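Visita a Vilamard: cómo se mantiene la célula de montaje de engranajes

En febrero escribimos a Vilamard para preguntar si podíamos pasar una mañana en su taller. Nos interesaba una cosa concreta, la célula de dos brazos con la que montan conjuntos pequeños de engranajes, y sobre todo lo que hay que hacerle cada semana para que siga trabajando. La respuesta llegó tarde y la visita se hizo el 15 de septiembre de 2024.

El taller está en la parte trasera de una nave que comparten con De Smet, la empresa que les corta las piezas metálicas. Se entra por el muelle de carga. Dejamos las chaquetas en un colgador, firmamos la hoja de visitas y nos dieron una tarjeta con el número 514, que hay que devolver a la salida. No se piden botas de seguridad en esta zona, aunque sí calzado cerrado y el pelo recogido. Los relojes y las pulseras se quedan en una bandeja junto a la puerta.

La célula ocupa menos sitio de lo que esperábamos. Hay una superficie de trabajo cubierta con una tela gris oscura y un brazo a cada lado. El armario de control queda detrás de un tabique bajo, con la pantalla orientada hacia el pasillo. El operario trabaja de pie y tiene a mano un pulsador de parada con cable largo, que cuelga de un gancho cuando no se usa.

La tarea de la célula es montar engranajes rectos sobre una base en forma de disco con un agujero central. Los brazos cogen cada engranaje de la tela, lo llevan hasta el disco y lo encajan en su eje. Para una persona es un trabajo de unos instantes. Para la máquina depende de que las pinzas cierren siempre en el mismo punto, y de ahí viene casi todo el mantenimiento.

La tela nos llamó la atención. El primer montaje se hizo sobre una chapa desnuda, y los engranajes resbalaban al menor roce de los dedos. Probaron después una lámina de goma, que sujetaba demasiado y hacía volcar las piezas cuando el brazo las empujaba para alinearlas. La tela actual se la suministra Kindinwood por metros y se cambia cuando empieza a soltar pelusa. Una pelusa dentro del agujero de un engranaje basta para que no baje hasta el fondo. Los pliegues suaves se toleran. Los marcados se alisan con la mano antes de arrancar, con los dos brazos parados.

El arranque de la mañana sigue siempre el mismo orden. Se da corriente al armario, se espera a que los dos brazos aparezcan en la pantalla y se llevan a la posición de reposo, uno detrás de otro. Luego se abren y se cierran las pinzas sin pieza. El operario escucha. Si una de ellas roza, se para y se mira el tornillo del soporte. Después se coloca el disco y se hace un ciclo a velocidad reducida. Con ese ciclo bien hecho se pasa a la velocidad normal.

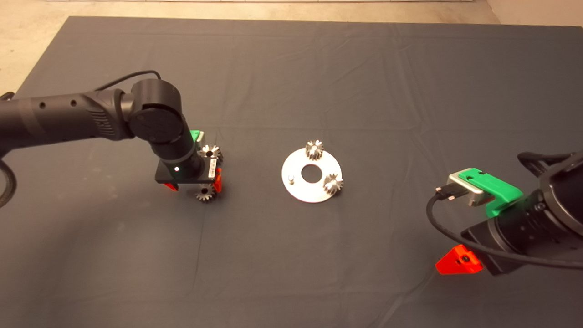
Teun Brouwer
Técnico de mantenimiento y autor de esta crónica

Los engranajes son metálicos, de dientes cortos, con un agujero en el centro. En la imagen hay dos puestos en el disco y otros dos fuera, cerca del brazo izquierdo. A la izquierda del disco sobresale una clavija metálica pequeña. Las pinzas llevan dedos de color rojo anaranjado, y en eso se fue buena parte de la mañana.

Los dedos son la pieza que más se gasta. En Vilamard los fabrican ellos mismos y los tratan como consumible. Con el uso, la cara que toca el engranaje se pule y pierde agarre. El síntoma se reconoce pronto: la pieza gira un poco entre los dedos al levantarla y llega torcida al eje. La cámara de control lo registra como fallo de inserción, y el primer impulso es revisar el programa. El consejo que nos dieron es mirar antes los dedos.

Vimos un cambio completo. El operario llevó el brazo derecho a la posición de servicio, apartado del disco, y cortó la alimentación de la pinza desde la pantalla. Desconectó el cable tirando del conector y nunca del cable mismo. Quitó los tornillos, sacó los dedos gastados y limpió el asiento con un paño seco. Los dedos nuevos entran a mano. Si hay que forzarlos, queda suciedad en el asiento o la pieza ha salido con rebaba, y en ese caso se repasa con una lima fina. Se aprietan los tornillos alternando de un lado a otro. Tardó siete minutos desde la parada hasta el nuevo arranque.

Los dedos se cambian por parejas. Uno nuevo con uno viejo desplaza el punto de cierre hacia un lado, y el engranaje deja de quedar centrado. Lo habían hecho así al principio para ahorrar material y les salía caro en horas de ajuste.

Tras el cambio se repite la calibración de cierre. Se pone en la pinza un cilindro patrón, se cierra despacio y se anota en el cuaderno la posición que marca la pantalla. El cuaderno es de papel, con tapas duras, y está atado con un cordel a la pata de la mesa. Se apunta la fecha, el brazo, la lectura y las iniciales. Preguntamos por qué no lo llevan en el ordenador. Lo llevan también, pero el cuaderno se puede abrir con las manos sucias y se hojea más rápido cuando se busca una avería antigua.

El cableado es el otro capítulo. Los cables van por fuera de los brazos y hacen un bucle en las articulaciones. Ese bucle tiene que ser bastante grande para que la muñeca gire sin tirar del conector y bastante pequeño para no barrer la mesa. En la célula de Vilamard lo ajustaron a base de pruebas. Llevan cada articulación hasta el tope, miran si el cable se tensa, aflojan la brida y la vuelven a poner un poco más allá. Las bridas no se aprietan a fondo. Una brida muy apretada marca la funda y el cable acaba rompiéndose por dentro en ese punto, con fallos que van y vienen y que cuestan mucho de localizar.

El año pasado tuvieron uno de esos fallos en el brazo izquierdo. La pinza se abría sola en mitad del recorrido y dejaba caer la pieza, pero solo en ciertas posiciones. Cambiaron la pinza, luego la tarjeta, y el problema seguía. Lo encontraron moviendo el brazo a mano, con el programa de diagnóstico en marcha, mientras otra persona miraba la pantalla. El hilo estaba partido dentro de una funda intacta. Estuvieron parados casi cuatro días, la mayor parte esperando el cable de repuesto. Desde entonces guardan un juego completo en el armario, etiquetado por brazo y por tramo.

La lista semanal está pegada con cinta en el lateral del armario de control. La copiamos tal cual:

Aspirar la tela y mirar si suelta pelusa.
Limpiar los dedos con alcohol, dejar secar.
Comprobar tornillos de las pinzas.
Repasar bridas y conectores, los dos brazos.
Pasar el trapo por la óptica de la cámara.
Ciclo lento con disco patrón y anotar.
Vaciar la caja de rechazos y separar por tipo de defecto.

El último punto es el que más se discute en el taller. Antes los rechazos iban todos a la misma caja y se tiraban a final de mes. Ahora se separan los engranajes con dientes golpeados de los que simplemente no entraron. Los segundos se vuelven a pasar por la célula, y una buena parte se monta sin problemas. Si al repasarlos vuelven a fallar, se mide el agujero y se avisa a De Smet, que está al otro lado de la pared y suele responder en el día.

Preguntamos también por la posición del disco. No lleva tornillos ni topes. La cámara lo localiza al comienzo de cada ciclo y el programa corrige el recorrido de los brazos. Funciona bien mientras la luz sea constante. Por la tarde el sol entraba por las ventanas altas y los reflejos del metal confundían a la cámara, de modo que pusieron un estor. La tela oscura ayuda al contraste, aunque se aclara con los lavados. La que está ya muy gastada pasa al banco de reparaciones.

La formación del personal corre a cargo de Ernness, la empresa que integró la célula. El curso es corto y se centra en la parada, el arranque y el cambio de dedos. Las averías eléctricas quedan fuera. Para eso hay que llamar, y la asistencia remota exige que alguien del taller esté delante de la máquina con el pulsador de parada en la mano. Nos pareció razonable. En nuestro taller hacemos la asistencia con el operario sentado en la oficina, y después de esta visita lo vamos a cambiar.

Hubo cosas que no pudimos ver. La sustitución de una articulación completa se hace en las instalaciones de Ernness, y el brazo de reserva estaba embalado. Tampoco nos enseñaron el programa por dentro. Pedimos los planos de los dedos y quedaron en consultarlo.

Para quien quiera organizar una visita parecida, conviene escribir con bastante antelación y decir qué parte del trabajo interesa. Los grupos son de cuatro personas como máximo, y el pasillo junto a la célula no da para más. Se permiten notas. El aparcamiento del muelle se llena temprano con las furgonetas de De Smet, pero hay sitio en la calle de atrás, pasada la báscula.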